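Wäsche falten, immer noch wir

November 2019. Schon wieder ein Vortrag, schon wieder der Haushaltsroboter "in wenigen Jahren". Pranab Munshi von Nidano hat ihn gehalten, 96 Folien, auf den meisten Pfeile nach oben. Kann ja sein. Ich glaub's nicht.

Schweißen, stapeln, sortieren -- klar, geht. Steht alles fest, ist alles steif, liegt immer am selben Fleck. Aber ein T-Shirt? Hat keine Form. Liegt jedes Mal anders da, Ärmel drunter, Kragen irgendwo. Meine Tochter konnte das mit sechs, schief zwar, aber sie konnte es. Munshis Vorführgerät brauchte 11 Minuten für ein Handtuch. Ein Handtuch! Vier Ecken!

Arūnas Paju hält dagegen, man müsse den Maschienen nur genug Griffe von Menschenhand zeigen. 3238 Durchgänge habe er schon beisammen, alles Kleidung. Gut, das ist wenigstens ehrliche Arbeit. Leute stehen am Bett und machen es vor, Greifer in der Hand, immer wieder. Nur heißt das eben auch: vorerst faltet der Mensch.
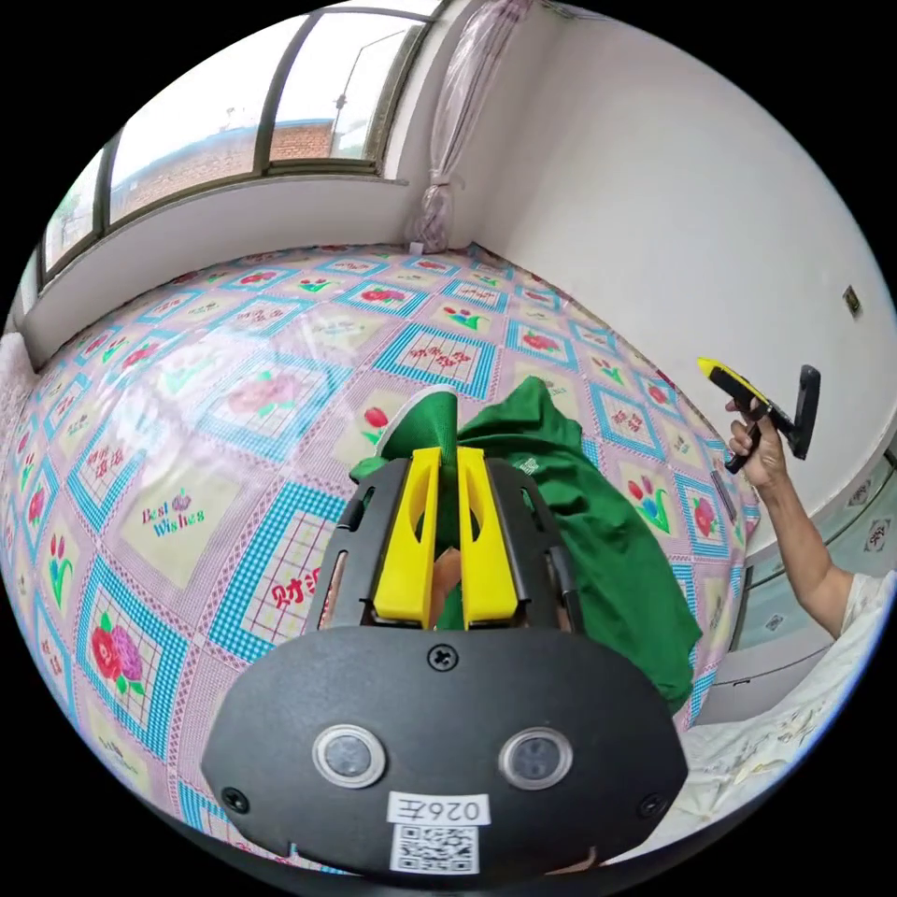 Und zwar noch eine ganze Weile, wenn ihr mich fragt. Wer jetzt schon 1381 Euro für eine Vorbestellung hinlegt, soll das tun -- ich kauf mir dafür lieber einen anständigen Trockner und falte selbst weiter, abends, vorm Fernseher.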